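Gekcombe Two-Arm Handling Project
Progress report to the Pirkmont Fund
November 5, 2018
Prepared by Sumeya Alemneh

Since the June report we have moved from single-arm picking to the task we really wanted to get to, which is hanging stemmed glasses on a wire stand and taking them off again. I am very pleased to say it is going well, and I have tried to put the less tidy parts in here too.

What we have been doing

You will remember that the first half of the grant went on blocks and beakers. Those were useful for getting the arms talking to each other, but they are forgiving objects. A stemmed glass has a round foot, a narrow stem and a wide bowl, and it behaves differently depending on which of the three you take hold of. On the stand it hangs upside down by the foot, between two thin curved wires, so the arm has to bring it in at the right height and the right angle and then let go without dragging the wire along with it. We love this task! It looks like five seconds of housework and it has kept us busy all summer.

The method is still learning from demonstration. An operator drives both arms through the whole job, we record the joint positions and the views from the cameras, and the policy (we call it Chala, as in the proposal) is trained to produce the next short stretch of movement from what the cameras show. We now have 718 demonstrations that passed our checks, all on the glass stand. Another 61 were thrown out, mostly for long pauses where the operator had stopped to think. The pauses matter more than we expected: an early version of Chala learned to hover over the stand just as we do.

The wrist cameras

The biggest change since June is how much weight we give to the wrist views. The fixed view is good for deciding which glass to go for, but it is poor at the last few millimetres, where the gripper itself is often in the way.

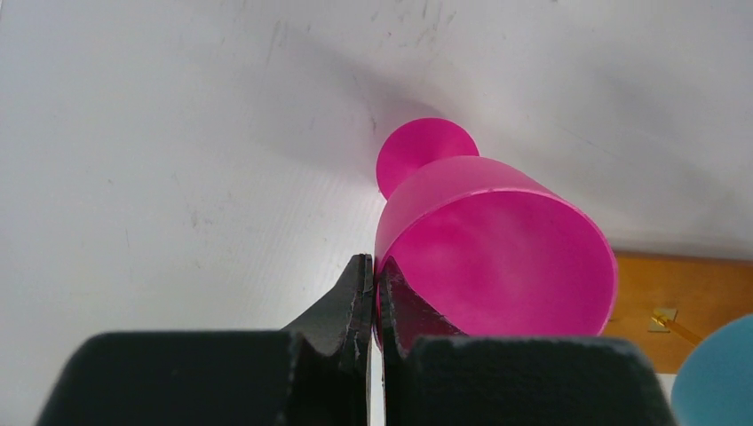
Training with the wrist views at full resolution, where before we shrank them to match the fixed one, made a clear difference to grasping. The policy now corrects itself during the approach. If the rim is a little further round than it thought, it shifts sideways before closing, and you can watch it do this again and again with the glass laid down at different angles. The old version closed wherever it had first decided to close and hoped for the best.

We also tried leaving the fixed view out altogether. Grasping hardly suffered, but hanging fell apart, with the arm going for places on the stand that were already taken. Both kinds of view are staying in.

Results so far

We test in blocks, with the stand turned to a new angle before each block. For taking a glass off and setting it down, Chala now finishes in about nine attempts out of ten. Hanging is harder and more uneven. Glasses at the front go on nicely. Those at the back are our weak spot, as the arm must reach over the ones already hanging and sometimes nudges a neighbour on the way. 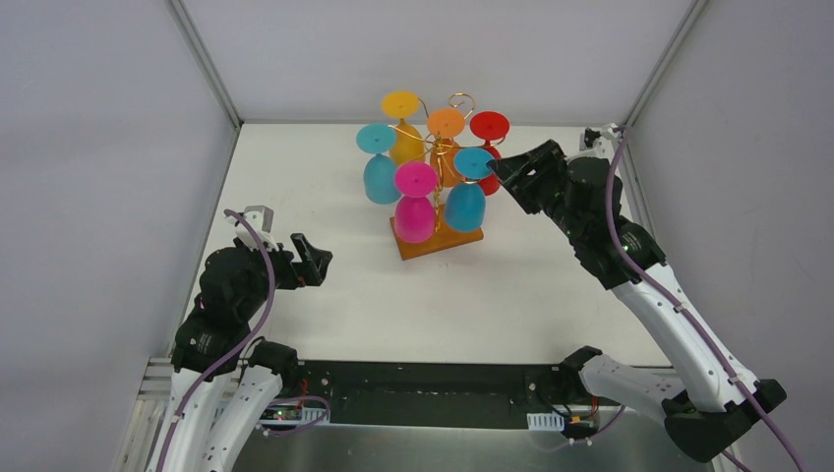 Turning the whole stand was something we had been dreading, and it has been a lovely surprise. We collected demonstrations with the base at 7 different angles, and the policy copes with angles in between that it never saw in training. It does not cope with the stand being moved much towards the left arm, and I think that is simply a gap in our recordings.

The other thing I am excited about is the handover. When a glass starts on the wrong side, one arm can pass it to the other by the foot, leaving the bowl clear. We have this working by hand control every time and under Chala some of the time. The usual fault is that the giving arm lets go a touch early.

Problems and delays

We lost a fortnight to cable wear on one arm. The Varkard software update also changed the timing of the camera recordings, and we had to go back and realign one batch. Both are sorted, and neither has cost us money beyond the repairs line.

Next steps

More demonstrations with the stand further left, and a good deal more practice at the back row. We will also start scoring nudges separately, so that a hang which knocks a neighbour no longer counts the same as a clean one. I expect the headline figure to dip when we do this, so please don't be alarmed by the next table.

Spending is on plan, and we are not asking for any changes to the budget. You would be very welcome to visit us at Gekcombe and have a go at driving the arms yourselves.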